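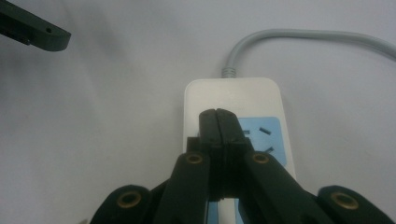 Opening remarks, talk for the bench users' session, 2020-09-08. Subject: desk power distribution, in particular the strips with individual positions and how we place, load and label them. The talk is confined to what sits on the table top. Wall circuits are covered by Vinh Mạc in the second half and I will not take questions on them. Start at the cable end of the strip, as this is where most of the handling goes wrong. The cord leaves the casing through a short ribbed collar, light gray in this case, and then bends to the right in a wide arc. Point at the arc. The collar spreads the bend over its own length, so the conductors are not folded at one point against the plastic. A cord that is pulled hard sideways directly at the casing defeats the collar, and the damage is internal and does not show.

Pause. Ask who has a strip on the desk and who has one on the floor. Do not comment on the result.

Placement

Our rule since July has been table top, back third, long side parallel to the rear edge. The Altus desks have a cable slot at the rear left corner. Cord end of the strip goes toward the slot. Where the desk has no slot, the cord goes over the rear edge and is clipped once, underneath.

Leave slack between the collar and the first clip. A hand's width is enough. Tùng La measured the clips on the Hà side of the room and found 9 desks where the first clip was tight against the casing. All have been redone.

Do not coil the spare cord. A flat S on the table is acceptable. A tight coil under load holds heat, and a coil under a stack of paper holds more. If there is too much cord for the desk, ask for a shorter strip.

Keep the housing flat on the surface. Wall mounting with adhesive pads was tried at Drititz and dropped - the pads let go when a plug was pulled, and the strip came down with it.

Openings and plugs

The angled pair of slots in a socket takes flat pins set at a slant. The pins must be fully home before the position is switched on. A plug that stands proud of the panel has a reduced contact area, and the contact area is what carries the current.

Two-pin plugs go in the two-pin slots and three-pin plugs in the three-pin slots. Travel adapters are not to be stacked. If an item of equipment arrives with the wrong plug, it goes back to Sturkirico for a lead change. Turnaround is 2 days. In the meantime it is not used.

Large molded adapters cover more than their own position. Put them at one end of the strip and turn the body outward where the slots allow it.

Loading

Read the rating on the underside of your own strip and use that figure. I am not giving a number for the room, as we have more than one model in use and the ratings differ.

Heaters, kettles and the hot air station go directly to a wall outlet. They are not permitted on a strip at any position. A fan, a lamp, a monitor and a laptop supply together are normal desk load.

One strip must not feed another. We found this on 6 desks during the July check. In most cases the second strip had been added for a phone charger.

Labeling

Number the sockets from the cord end. With the strip lying lengthwise and the cord leaving at the far end, number one is farthest from you. This model has three light blue sockets in a column on the white face, with a smaller blue square beside each one on the left. Labels are applied to the white margin of the housing and must not overlap the blue parts. Use the narrow tape, black on clear. Write the item on the label ("lamp", "monitor") and repeat the same word on a flag on the cord of the item, close to the plug.

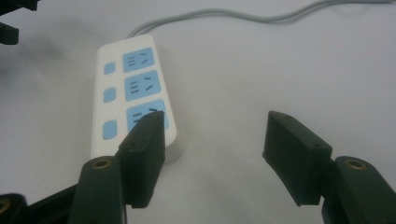
Inspection

Monthly, by the desk user. Unplug the strip at the wall first. Then run the cord through the fingers from the collar to the plug and feel for flat spots or nicks. Look at the slots for browning. Press lightly on the housing at both ends and listen for loose parts.

A strip that fails on any point is marked with red tape and taken to the store. It is not opened at the desk. Tùng La keeps the replacement stock and the sign-out sheet.

Cleaning is with a dry cloth only, strip unplugged. No sprays, including the one sold for screens.

Handover

Hand over to Vinh Mạc. Leave the label tape and the 2 cut-open collars on the front table for the break. Remind people that the sign-out sheet has moved to the inside of the store door.

Contact: bench support desk, Sturkirico | © 2020 Sturkirico | Back to top

This site uses cookies to remember your settings. By continuing to browse you accept their use.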